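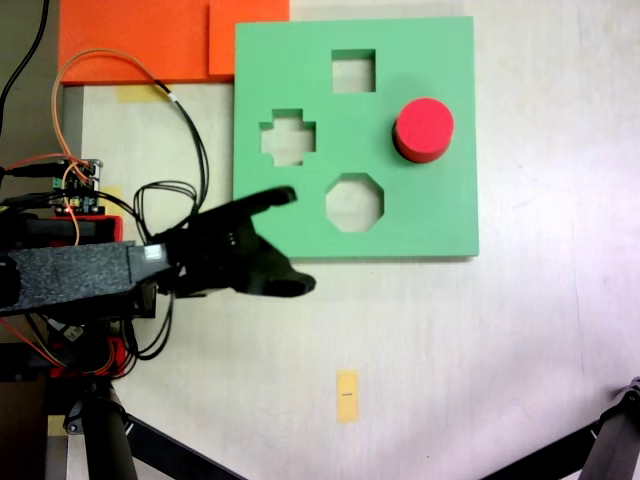
Week 4: Play and early maths

Shape before number. Kids sort by colour first, then by outline (Ellis reading, p. 17). Matching a hole is not naming it, dont mix them up in the essay.

Bring to tute:
- one toy from home
- 400 words on how a child might sort it 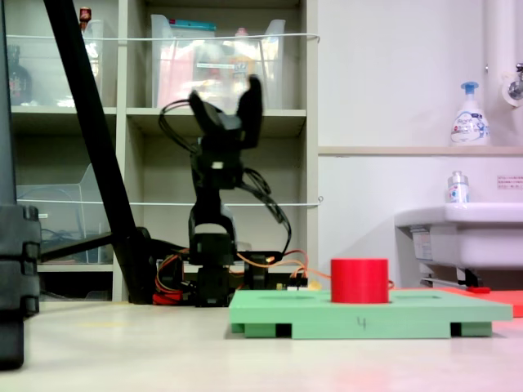
R. Bemow, tutor, Early Childhood

Storage matters too. Low shelves, kids reach and put back themselves. Labels at child hieght. Marks back by May 2025, ask me if yours is missing.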